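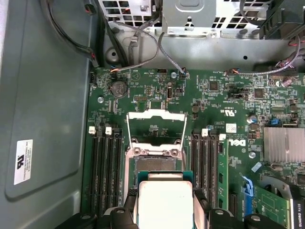
Catley United sign midfielder Bhavana Varma on two-year deal

April
By Saranya Nadar, Catley United media

Catley United has signed midfielder Bhavana Varma from Kristiansen Rovers. The 24-year-old has agreed to a two-year deal and will wear number 6.

Varma played 78 league matches for Rovers, mostly in defensive midfield. She has also filled in at right back.

Head coach Narayanan Marar said the club had followed her for most of last season.

"We gave the ball away too often in the middle of the park, and Bhavana is good at settling a game down," Marar said. "She'll push for a start straight away – we don't see her as cover."

Varma trained with her new teammates at Zultard Park this morning and is available for the home match against Troler City.

"I spoke to Yamuna Thampi before I signed and she told me what the training was like," Varma said. "I wanted somewhere I'd be playing every week."

Thampi, the club captain, played alongside Varma at under-18 level.

The first 500 junior members through the gate for the Troler match will get a free team poster. Gates open at 2 pm.

Media enquiries: Balakrishnan Rao, Catley United front office.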